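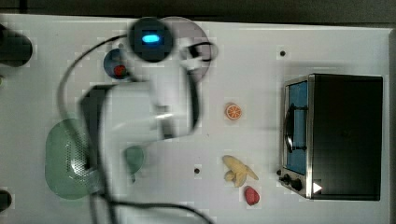

*Toaster oven, pink plate and blue bowl on the white table at Clukach.*

The owner of Clukach would like me to know that the toaster oven is the whole point. I had asked about the food.

"Kids don't care about a plastic strawberry," she says. "They care about what they can do with it. Give them an oven and they'll stay all morning."

I'm not convinced. My own two ignored every play kitchen we ever bought and cooked mud in the yard. She has heard this before, and waits for me to finish.

Clukach is a toy library that lends pretend-kitchen sets by the fortnight. A family takes home a tub of food and dishes, keeps it for two weeks and swaps it for another. The fee is nine dollars. I point out that a bag of toy fruit at a discount store costs less than that, and you get to keep it.

"You do get to keep it," she says. "Under the couch."

Fair enough, though it doesn't answer the question. When I push, she says the bought sets are mostly duplicates — a lot of carrots, not much to put them in. She would sooner lend fewer foods and more dishes. Bowls go out most. Plates are next, and the paler colours come back looking worse. The colander, she claims, is the thing children argue over, and she has thought of stocking a second.

Why a colander?

"Holes," she says.

Her stock comes from a supplier called Sturkura, and she isn't sentimental about it. Paint rubs off the fruit. She retires a piece when the colour goes and won't touch it up, after a bad experience with a green marker. Everything returned gets washed in the sink out back and laid out on the table before it is packed again. I ask whether she checks each tub against a list.

"I have a list," she says, and moves on.

What about the claim on her flyer that pretend cooking makes children less fussy at dinner? She winces. The wording was borrowed from an old Dursun catalogue and she has been meaning to change it. Has she seen it happen, even once?

"I've seen a boy serve his dad a strawberry for an hour. The dad ate every one. I don't know what the boy had for tea."

The new flyer is due in April. She says the line will be gone, and that the fee is staying where it is.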